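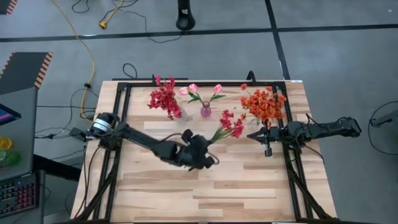 Why do some flowers look better in a small vase than in a big one?

A vase decides how far the stems can spread. With only a few stems, a narrow neck holds them close enough to look like a group; in a wide one they slide off to the sides and leave a hole in the middle.

Chapter 2
Stems, Vases and Space

In the last chapter we cut, stripped and sorted our stems. Now comes the part most people have been waiting for — putting them in water and making them look like something! You don't need rare flowers or a costly vase. Three tulips in a bud vase can hold their own next to a big bunch, and by the end of this chapter you should be able to say why.

We'll look first at single-flower displays, where each vase holds one kind of flower in one colour. They are a lovely place to begin. With colour settled, you are free to think about height, width and the gaps between stems, and you learn very quickly what each flower likes to do. Tulips fan out and bend. Flowers with lots of small blossoms make a soft cloud and hide the rim of the vase. Clustered red flowers sit somewhere in between, dense at the top with plain green stalks below.

What you will learn
How to match a vase to the number of stems you have
How to let a stem lean without the whole display tipping over
How to set several vases along a table so that they belong together
When to stop adding flowers (harder than it sounds)

Words to know
Bud vase: a small vase with a narrow neck, meant for one stem or a few.
Neck: the part of the vase just below the rim.
Fan: the shape made when stems cross low down and open out at the top.
Line: the path your eye follows along a stem or a row of vases.

2.1 Start with the neck

Pick up an empty vase and look down into it. The width of the opening matters far more than the height of the glass. Hold your bunch loosely in one hand, at the point where it will meet the rim, and compare the two. If your bunch is a good deal thinner than the opening, choose another vase or add more stems.

Clear glass shows everything below the water line, so take off any leaves that would sit under it. Tinted glass is a little more forgiving, and a pale pink vase under pink tulips carries the colour right down to the table. Try it once and you'll want to do it with every flower in the shop.

Now place the first stem. Let it lean the way it wants to lean — tulips especially have their own ideas, and they go on growing after they are cut. Put the second stem in from the opposite side so that the two cross inside the neck. The third goes up the middle. Turn the vase slowly and look at it from every side before you touch anything again.

2.2 Vases in a row

A row of vases on a table works as one display. Set a small vase between two fuller ones and the eye gets a rest in the middle; put it at the end and it can look as though it has been left over. Red, pink and orange sit happily side by side, and a plain wooden tabletop suits all three.

Try it yourself

You will need three vases of different sizes and three kinds of flower. Fill each vase with one kind only. Arrange the vases in a line, step back to the far side of the room and make a quick pencil sketch. Then swap two of them and sketch again. Keep both drawings, as we'll come back to them in section 2.4, when we mix our colours for the first time.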